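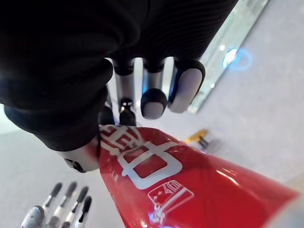 Hand demo, the one with the red package

Urico open day – who else went?
Posted in: Shows and visits

tilde_moss
I was there on Monday from the opening until lunch. I put first the picture of the part I liked the most, the hand holding a red package. For me this is harder than a box, because shiny film gives way under the fingers and you never get the same shape two times. I stayed 30 minutes at this place and my feet were hurting after.
Did anybody ask about the fingertips? I wanted to know if the pads can be replaced one by one, but there was a school group in front of me.

gearbox71
I asked. The man told me yes, one by one, with a small tool. He did not know the price. I must say I was less impressed than you. Holding a package is fine, but I came to see packing, and for packing you need to let go at the right place also. Wendis showed this in January with simple suction cups and it was faster.

tilde_moss
Faster yes, but suction on crinkled film? We tried it at my work and half of the bags fell down. I would like to see the Wendis machine with the same package before I agree.

gearbox71
Fair. They used flat cartons.

pallet_726
Hello, I am new in this forum. I was there after lunch and I have one more picture. My English is not perfect, sorry for this. 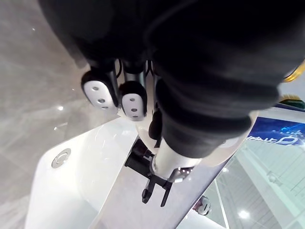
Fingertips close up, with a black gripper bracket behind

Look at the pads, each has three small holes in a row. I thought they are for screws, my colleague thinks they are for sensors. We discussed it all the way home in the train. Does somebody know?

oldbelt
Could be only molded like that so the rubber bends better. I would not guess from a photo. Send a mail to Urico, they answered me in two days when I had a question on the Belkadi controller.

pallet_726
Thank you, I will write to them.

gearbox71
What I prefer in your picture is the bracket. Angular plates, two prongs, screws you can reach. If it breaks I can make a new one in our workshop before the coffee is cold. With a hand full of joints I have to call somebody.

tilde_moss
This depends on what you handle. We have 60 different articles on one line, and each time we change the gripper we lose production.

gearbox71
Then you have a planning problem – no robot hand will repair it.

oldbelt
Please stay friendly. Is there an open day at Sternetti also this year? I missed the last one.

tilde_moss
I think yes, but I did not see a date yet. When I find it I will post it in this thread.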